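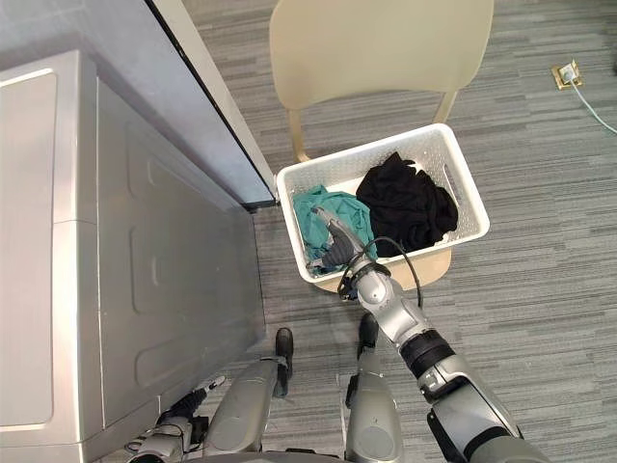 2. Layout of the laundry corner

Stefaniia Kravets, January 2025

The basket was placed on a chair beside the appliance for all trials, which raised the load off the carpet. Perforated plastic was preferred to a solid tub for its lower weight — the slotted handle also allowed a one-handed grip. Mixed garments were left unfolded.

Basket height was the only variable changed between the 2 sessions. In the floor position the user bent fully for each item. With the chair, bending was reduced, but the basket shifted on the curved seat when pulled by one side. A flat stool will be tested next.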